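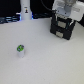
Clear Counters, Small Containers and Other Advice I Only Half Believe

By Karlijn Van Beek
2020-10-30

Every fall I get the same tip in my inbox: take everything off the table and put back only what you use. Fine. I have done it, and by the next evening the mail was back. The clearing is easy enough. Where the mail goes afterward is the part these articles skip.

So I tried the usual advice for a few weeks in my own kitchen, and this is what I would keep.

Little pots with lids

I am not sold on buying a matching set. The Trivstead ones I ordered hold 200 ml, too much for cloves and too little for rice. Old jars did the same job. If you want to tell them apart from across the room, a colored lid beats a label, which you have to walk over and read.

Wiping down a pale surface

You don't need a special spray. Dish soap, warm water, a cloth that has been wrung out well. Pale gray is sold as a color that hides everything. Mine hides crumbs very nicely, so I find them with my sleeve.

Where to hang the cloth

A towel left over an edge by the wall looks tidy - but folded double, it dries slowly. Open it out. I wash mine after 2 days, whatever the package says about staying fresh.
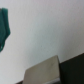

Marks on a white wall

Try a dry eraser first, then a damp cloth. Shu-fen Huang wrote in to recommend melamine sponges. They do work, but on flat paint they can leave a shiny patch, and I would rather have the speck.

Recent
Is a $32 dish rack any better?
Drawer dividers, six months on
November freezer clear-out
Readers' letters: Iraís Espinoza on vinegar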